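Les petits blocs et la grande planche

Ça faisait longtemps que je promettais une page sur les blocs de couleur, alors la voilà enfin ! Pour ceux qui arrivent par hasard : je ramasse, je ponce, je repeins et je range des jouets à formes géométriques depuis pas mal d'années, et l'atelier en est rempli. Mon inventaire a passé la barre des 600 pièces en novembre (je tiens un cahier, oui, un vrai, à spirale), et je ne compte même pas les doublons ni les cubes rongés par les chiens.

La galerie est courte pour le moment, une seule vue, mais c'est celle que je préfère. Les formes y sont posées sur du bois clair, avec de la place autour. Cliquez si vous voulez voir les couleurs en plus grand, elles y gagnent beaucoup.
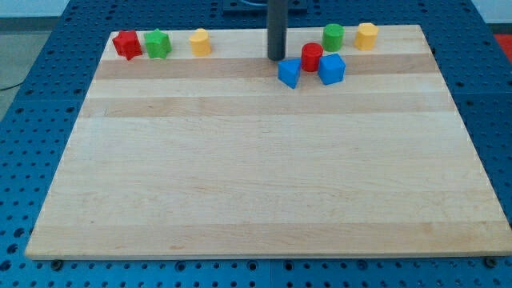

Dernière modification de cette page : novembre

Étoiles, cylindres et compagnie sur la planche en érable. Mes chouchoutes sont les deux étoiles, la rouge et la verte, tout à gauche avec le cylindre jaune. La rouge est un peu penchée et je trouve que ça lui va bien ! De l'autre côté, le prisme bleu s'est mis devant tout le monde.

Un mot sur les formes, puisqu'on me pose souvent la question. Le cylindre, c'est le plus facile à trouver, on en a dans presque toutes les boîtes et il roule sous tous les meubles (j'en ai récupéré un derrière le radiateur au bout de deux hivers). Le cube, pareil, on ne s'en débarrasse jamais. L'étoile, par contre, se fait rare, surtout avec les pointes intactes. Quant à l'hexagone, celui que vous voyez en jaune au fond à droite, j'ai mis un temps fou à m'y intéresser et maintenant je ne jure que par lui. Il tient bien debout, il s'empile, il s'emboîte avec ses copains comme des alvéoles de ruche. Essayez d'en faire autant avec des étoiles !

Pour les couleurs, je m'en tiens à quatre : rouge, vert, jaune, bleu. J'ai bien eu une période orange, mais sous la lampe le soir je la confondais avec le rouge et mes rangements devenaient n'importe quoi. Les blocs orange sont donc partis dans la caisse des échanges, avec les violets, et si quelqu'un en cherche, il y en a encore une bonne poignée.

La planche, maintenant. Des lamelles d'érable, les unes plus blondes, les autres un peu plus foncées, et c'est ce côté rayé que j'aime tant. Les vis, on les aperçoit sur le bord de devant, et je n'ai jamais eu le courage de les cacher avec des bouchons. J'ai regardé chez Berchtold pour en prendre une deuxième, plus petite, mais j'hésite encore sur l'essence. Le hêtre est moins cher, il tire un peu sur le rose, et avec du rouge posé dessus je ne suis pas convaincue. Si vous avez un avis, je suis preneuse !

La table bleue avec tous ses trous, ensuite. Elle plaît à tout le monde, cette table, on me demande toujours où en trouver une. C'est du métal perforé, donc très pratique pour la poussière de ponçage et beaucoup moins pour les petites choses qui tombent. Je trouve surtout que le bleu fait ressortir le blond du bois, et avec du gris ce serait tristounet.

Côté entretien, je fais simple : un chiffon à peine humide, une goutte de savon noir, et on essuie tout de suite. Pour la planche, une huile dure de chez Plamance, passée très fin, et je laisse tranquille jusqu'au lendemain matin. Le grain, je commence au 120 et je termine au 300 quand je suis patiente, c'est-à-dire pas souvent. Sur les blocs en plastique, surtout pas de papier abrasif, ça blanchit les arêtes et c'est irrattrapable (j'ai sacrifié un joli cylindre pour l'apprendre).

Le rangement, c'est l'autre grand chantier. J'ai adopté les casiers Rastinano, le modèle à 36 cases, avec une forme par rangée et une couleur par colonne. Dans chaque case on peut mettre jusqu'à 20 cubes, un peu moins pour les étoiles qui se coincent entre elles. Le casier du bas est réservé aux pièces à réparer et il déborde, comme toujours.

La suite de la galerie arrivera quand j'aurai fini de trier le lot Protus, un carton de formes mélangées qui attend sous l'escalier. J'y ai déjà repéré des demi-lunes et une sorte de croix que je n'avais jamais vue ailleurs. En attendant, les échanges sont ouverts, je cherche toujours des étoiles jaunes et des prismes verts, en bon état ou presque.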